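I met the woman who runs the toy library in Braken at nine in the morning, which she'd told me was the only quiet hour. She wasn't wrong! By ten the place was heaving and I was holding a stranger's coat.

She started it in her own front room in Zistberg, lending puzzles to two families on her street. "I just had too much stuff," she told me. "My youngest had gone off to school and I couldn't shut the cupboard." Now she has almost 100 families on the books, a proper counter and a kettle that takes an age to boil (we had plenty of time to talk).

I asked what goes out most. I'd guessed train sets, but she shook her head before I'd finished. "Play food. Always play food. I could fill the whole shop with it and they'd still want more."

She buys a lot of it second-hand at the Cele market, and the nicer sets come from a small maker called Skendov. Bits go missing all the time, of course. She used to charge for them and hated doing it – "you feel awful asking a mum for the price of a carrot" – so now people just bring in something else from home and it goes in with the rest.

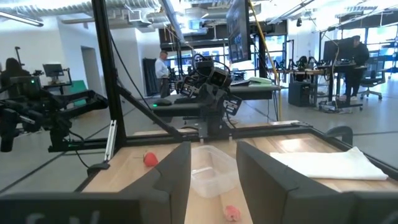 I wondered whether the children mind that nothing matches any more. She laughed at me for quite a while. "They've never once noticed. It's the grandads who notice. I had one bring a set back and tell me the egg was bigger than the chicken."

Loans are for two weeks, though she's soft about it, and she'd sooner you rang than worried. What she'd really like is a second room with a sink, so she could stop carrying everything home to wash. The council has said maybe. She's been hearing maybe for five years, so she's stopped holding her breath, and she's got her eye on the old shoe shop next door.

I left with a wooden farm under my arm. It's due back in December and I've already lost the pig.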